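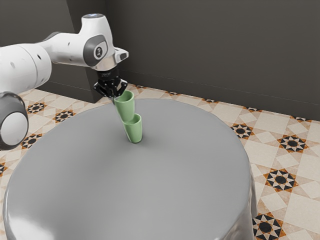 Firklow Tableware - Process Automation, Packing Hall

Notebook, 2024-03-29

Cup nesting cell, simulation. Continued from the previous entry. Task unchanged: take a tapered cup by the rim and set its base into the mouth of the standing cup. Two cups only for now. Full stacks are six.

Scene notes. Kept the round gray table, although the packing benches are rectangular. It gives the arm the same reach in every direction and I don't have to redo the approach poses each time the start position moves. The floor and wall are from the stock room model and have no effect on contact.

Ran 199 trials overnight with randomized start positions. Sorted the failures this morning. 10 in total:
6 where the held cup was tilted at contact and jammed on the inside wall of the lower cup
3 where the lower cup slid before the base was in
1 planner timeout, no motion

The tilt is the one to fix. Gripping the rim with two short fingers leaves the cup free to rotate about the finger contact, so a small offset at pickup shows up as lean at the stack. A lean is tolerable if the base is already inside the lower mouth and the release is slow. It is not tolerable if the arm keeps pushing down. Changes for the next batch: lower the descent speed over the last part of the move, stop on force instead of on height, and open the fingers in two steps.

Friction values are still guesses. The matte glaze grips more than the gloss and I have set one number for both. Need a real measurement - a tilt board and a few seconds from the rack would do.

Floor visit. Spent the first part of the shift at the packing line with Panagiotis Karagiannis, who has the lead on nesting. Notes from that, since they change the spec:

Packers do not only nest. While the cup is in the hand they feel for chips on the rim and pinholes in the glaze, and they pull anything wrong without stopping. This appears in no work instruction. The original request from planning describes the job as "stacking." If the cell does exactly that, rim defects go straight to the carton.

The last full count he had for the line was 3,255 cups in one shift, two people, swapping sides at each break. The swap is for wrists and shoulders. If the cell takes one side only, there is no other side to swap to, and whoever is left does inspection and carton loading for the full shift. He raised this before I did. I do not have an answer in the current layout.

He also asked who clears a jam. In the Gutari cell on the glaze side it is maintenance only, and the line waits. He wants packers able to open the guard, remove the cups and restart. I agree, but it means a proper reset sequence and training time, neither of which is in the budget sheet. Training would have to be in May at the earliest because of the kiln shutdown.

Proposed layout B, to be drawn up: cell nests, one packer ahead of it on rim inspection, one after it on cartons, rotation between the two. Headcount on the line stays at two. The saving is then in handling strain and not in labor, and the payback calculation has to be redone on that basis. Planning will not like it. Better they see it now than after the order is placed.

Janevski fingers: quote received, longer pads, would reduce the rotation at the rim. Not ordering until the force-stop batch has run, otherwise I won't know which change did what.

Open:
- friction measurement, matte and gloss
- force stop and two-step release, rerun same 199 seeds
- ask Rotel whether the guard interlock allows operator reset
- layout B sketch to Panagiotis before it goes to planning
- third cup in the stack, only after the tilt failures are down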